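Two grippers, one table

July 28, 2023

I finally got the second gripper fitted, so the robot now has a different one on each arm. The left is the plain silver parallel type I've been using since June. The right is the Nustlow, which came secondhand from a shop in Ditton with its fingers and no manual.

I ran the same job on both: pick up a piece of play food, put it on a plate, go back to the start. The left arm managed 30 tries with 16 good ones. Most of the misses were the apple, which slides away if the fingers close too low. Narrow tips are good on small things and poor on anything round.

The Nustlow did better on the apple and worse on everything near the board. It is bulkier at the wrist and I had to set the approach higher to keep it off the plate rims. I dropped the closing speed to 77 in the Britano controller and left it there.

Cables are still a nuisance. Both loop out wide, and I want to try the Khurana clips before I change anything else.

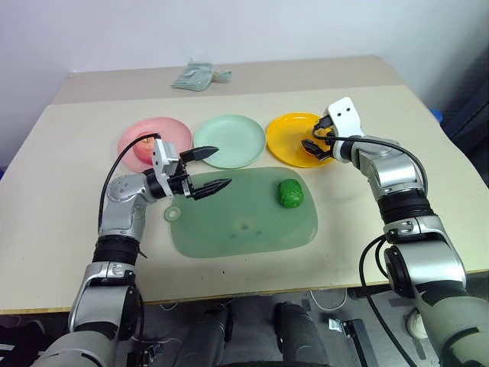 Left gripper open by the pink plate, right one over the yellow.

I'll swap them over next and run the same set again, same plates, same heights.

Contact | © 2023 | Back to top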